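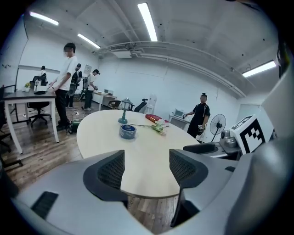
Can a robot tidy my house yet?

Bits of it, slowly! I get asked this more than anything else since I started writing up my visits to Kinham, and I always say the same: give it one table and one job and you may be pleasantly surprised.

What is it good at?

Picking up firm things that keep their shape. A roll of tape is lovely. Mutua Kombo, my contact there, ran 300 pick-ups with one last July and 31 went wrong (mostly when it rolled).

And bad at?

Flowers, oh dear. Stems bend, leaves snag, and a grip that suits a lamp will squash a petal. Glass shades make me nervous too.

Why do people hold the gripper themselves?

To show the machine how a chore goes. You do the job by hand with the same two fingers the robot will use, over and over. I managed 7 goes before my wrist complained!

Should I wait to buy one?

I would. Iraís Zamudio at Cumwood thinks shop shelves will come before kitchens, and I'm with her. Keep your duster for now.

Do you sell robots?

No, I just write about them.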